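Small Whiteboards in Class — handout and notes, session 8
Yolandi Ngcobo, Carvalho course for new tutors

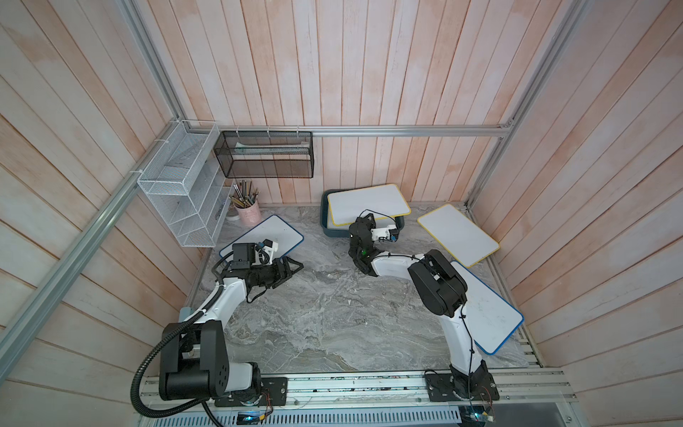 What this session covers

Hand-held whiteboards. The small ones with the plastic rims, one per learner or one per pair. How to give them out, what to do with them, how to get them back in the tray without losing five minutes. We ran out of time last session so the bit on cleaning is moved to here.

Bring: your lesson plan from session 7, one board, one pen, a cloth. If you forgot the cloth, a clean sock works fine.

Notes are typed up fast from my own cards. Ask if a line makes no sense.

1. Why bother with them

Everyone answers. With hands up you hear from the same few people. With boards you get the whole room at once and you can read it in a few seconds.

Wrong answers cost less. A learner who won't write in a notebook in ink will often write on a board, because it wipes off. Warrick McKinnon's evening group is the one I always bring up — adults, back in a classroom after a long gap, and most of them would not put a pen to paper in the first week. Boards got them writing. Spelling was all over the place, fine, but there was something to work from.

Drawbacks, so we're fair about it:
- no record of the work once it's wiped
- doodling
- pens dry out, usually mid-lesson
- slow to give out if you have no system

The "no record" one matters more than people think. If an answer is worth keeping, have them copy it into the notebook before wiping. Build that into the timing. Two minutes, not thirty seconds.

2. Rim colors

Blue rims, yellow rims, whatever you have. Use the color. It is a free way to split a group and most tutors ignore it completely.

Ways to use it:
- blue works out the question, yellow checks it
- yellow writes the sentence, blue writes the same thing in the past tense
- partners have to be different colors, so people move seats
- one color answers while the other listens, then swap

Don't always make the same color the "harder" job. Learners spot this by the second lesson. Also don't hand them out by level, same reason.

Careful: a few learners can't tell some rim colors apart. Say the color out loud and point as well. Or put a letter on the back in permanent marker, B or Y.

If your set is uneven (far more of one color, it happens) go by table instead and forget the rims for that lesson.

3. Giving out and collecting

This is where the time goes. I timed my own group in January, just to see. Handing out took 63 seconds when I walked round with the stack. Passing along the rows took 58. So barely any difference, and passing along was noisier. What did help was having the boards on the tables before people came in.

Steps for handing out:
1. Boards on tables, face down, before the start.
2. Pens stay with you. They go out only when the question is up.
3. Say the question, then give out pens.
4. Test line. Everyone draws one short line to check the pen works. Swap dead pens now.

Steps for collecting:
1. Pens back first, caps on. Listen for the click.
2. Wipe.
3. Boards to the end of the table, stacked face up.
4. One person per table brings the stack to the tray.

On the tray. A shallow plastic tray is enough but measure before you buy. A board bigger than the tray sits crooked with its corners up over the sides, and the next one slides off it. For those, stand the boards on edge in a deeper box, rims up, like records. Hiser room has a box like this on the low shelf, have a look on your way out.

Don't stack wet boards. They stick and the surface goes cloudy.

4. The show-me routine

The main routine for the course, you will be observed on it, so practice.

- Ask. One question, short. If you need two breaths to say it, it's too long.
- Wait. Nobody holds up yet. Boards flat on the table or tipped toward the chest.
- Cue. Always the same words. I say "three, two, one, show me." Pick yours and stick with it.
- Scan. Left to right, front to back. Do it twice. First pass for blanks, second pass for errors.
- Respond. Say what you see without names. "I can see two different answers here."
- Down. Boards down before you explain anything.

The most common slip is talking while the boards are still up. Everyone is reading each other's and no one hears you.

Second most common is the tutor who says "good, good, good" along the row and then gets to a wrong one and goes quiet. The whole room hears the quiet. Stay neutral till you've seen them all.

What if half the boards are blank? Then the question was too big. Break it up. Ask for the first step only, or the first letter, or just the sign (plus or minus).

5. Tasks that suit a small board

Good fit:
- one-word or one-number answers
- a quick sketch, label one part
- true or false with a reason of a few words
- spelling, one word at a time
- rounding. E.g. 1603 to the nearest hundred. You'll see 1600, 2000, 1700 and probably 160, and each of those tells you something different about what went wrong
- put in order: each person in the row holds one item, the row sorts itself out

Poor fit:
- paragraphs
- anything with a long table
- careful graphs, the pens are too thick
- copying from the front. Just use the notebook

For the rounding one, stop on 160. The learner has very likely got the idea of rounding and lost a place in the number. Different problem from 1700. Draw the place columns on your own board and have them write the digits in.

6. Pair work

One board, two people, one pen. The one holding the pen may only write what the other one says. Swap after each question. Slow to start with and a bit silly, but it makes people explain things.

Variation — pass-on boards. Pair A writes the first line, passes to pair B, they write the second line or fix the first. Three passes is enough. After that the board is full and so is everybody's patience.

Put boards at a angle between the partners so both can read it. If it's square to one person, the other one drops out.

7. Cleaning (moved from session 7)

Every lesson: dry cloth.
Every week: damp cloth, a drop of dish soap, wipe dry right after.
Ghost marks: go over the old mark with a fresh dry-wipe pen, then wipe both off while wet. Try a corner first.
Permanent marker by mistake: same trick. Works most of the time.

Avoid scouring pads and gritty cleaners. Once the surface is scratched the ink goes down in the scratches and you're stuck with it.

The groove where the rim meets the white part collects ink dust. Old toothbrush. Do this over newspaper, it gets everywhere.

Loose rims: press back on along the long side first, then corners. If a corner is split, tape it or take the board out of use, the edge underneath can be sharp.

8. Pens

Short version. Fine or medium tip, dark ink. Black and blue read best from the front of the room. Red and green look nice and can't be read past the second row. Store flat, not tip up. Throw dead ones away!! Don't put them back in the pot, everyone does this and then everyone complains.

Keep twice as many pens as boards if the budget allows.

Practice task for next time

Work in your usual pairs. Etmont group in the front room, Jemum group stays here.

a) Write five questions for a show-me routine on a topic you teach. Each answer must fit on a small board in letters big enough to read from the back.
b) For each question, write two wrong answers you expect and what each one would tell you.
c) Write your cue. Exact words.
d) Plan one task that uses rim color. Say what happens if the colors don't come out even.
e) Run questions 1 to 3 with another pair playing learners. They should leave at least one board blank so you get to deal with it.

Hand in a, b and d on paper, one sheet per pair, names on it. Due 21 December 2024 by the end of the day, in my pigeonhole or under the door. c and e we do live.

Observation checklist (what I tick)
- boards out before the start
- pens out after the question
- same cue each time
- waited before cue
- two scans
- neutral face and voice
- boards down before explaining
- copied into notebooks where needed
- collected, wiped, back in tray

You don't need all of them to pass. The wait and the two scans are the ones I care most about.

Reading: pages on quick checks in the course pack, skip the part on clickers. Warrick is covering the first half of next session so questions about the sheet go to him, everything else to me.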